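# Tote (container) 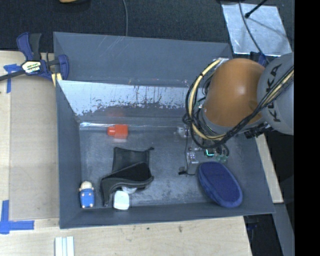

*A gray open-topped bin on a wooden tabletop*

A **tote**, also called a **bin**, **tub** or, by people who have to pay for them, an **asset**, is an open-topped container used for holding and moving goods. Most totes are wider at the rim than at the floor. This lets empty ones drop into each other, and it also lets them refuse to come apart again, a problem that has occupied designers for longer than the rest of the object put together.

The word is shared with the tote bag, which has handles and usually a slogan. The two are not closely related, although each tends to multiply in closets.

## Name

"Tote" as a verb meaning to carry is old in American speech, and its origin is disputed with more energy than the subject can easily bear. The noun for a rigid container came later, out of warehouse talk. In other trades the same object goes by other names. Bakers say *tray*, fish sellers say *box*, and the postal trade says *tub*. Anyone who uses the wrong word on a loading dock will be understood and then corrected.

## Shape

The slope of the walls is known as the draft. A steep-sided tote holds more but nests badly. A widely flared one nests beautifully and wastes a good deal of shelf. Almost every tote on sale is a settlement between these positions, and makers describe their own settlement as the optimum.

Common features include:

- a rolled or ribbed rim, which stiffens the walls and collects dust
- hand grips, placed for a person of average height who has never been located
- a flat area for a label, on which the remains of earlier labels may be studied in layers
- stops or ledges that keep nested totes from jamming

The stops work well when new. The Tirkness pattern, named after the farm where it was first tried on turnips, used four small ledges under the rim. The rival Kikness pattern used a single continuous one. Supporters of the first said that the second trapped water; supporters of the second said that turnips did not mind. Both patterns are still made, and a stack that mixes them leans.

## Color

Gray is the usual color for general work. It goes with nothing and offends no one, and it hides scuffs until there are so many that they become the color. Blue and red are often held back for special uses, such as returns or rejects, under local rules that are written on a sheet of paper near a door. The sheet is generally out of date. A red tote full of perfectly good stock is among the most ordinary sights in storage.

## Loss and recovery

Totes wander. They leave with deliveries and come home late, or settle down as recycling bins, toy boxes, boot trays and, in rural areas, feeders for animals that were never consulted. Returnable totes may carry a deposit, but the deposit is often less than the price of something equally useful from a store, and people can do that sum in their heads.

The best-known study of the matter is a pamphlet by Dorin Căpraru, *Where the Boxes Go*, which followed 800 marked totes belonging to Joltwood, a regional grocery supplier. After one season, 400 were back at the depot. Another 60 were found in the garages of Joltwood's own staff, a finding that the company asked to have moved to an appendix. Căpraru moved it to the appendix and set it in larger type.

The pamphlet's main proposal was that totes be made slightly too ugly to keep. Joltwood ordered a trial batch in a mustard shade, and these disappeared faster than the gray ones.

## Cleaning

A tote is easy to clean in principle, being a box with the top missing. In practice the corners hold grit, the grips hold water, and whoever put the label on chose the strong glue. Large depots pass their totes through a tunnel washer. Smaller ones use a hose and good weather – usually in May, when there is a general feeling that something ought to be done.

## Standards

Several sizes are meant to fit neatly on a pallet with nothing left over. The Petrenko scheme, drawn up for orchards, went further and set out 7 sizes, each fitting exactly inside the next. It was widely admired. Growers bought the middle size and ignored the others, and complete sets are now mainly of interest to collectors – a small group, and one not short of places to put things.

## See also

- Crate
- Pallet
- Nesting (storage)
- Junk drawer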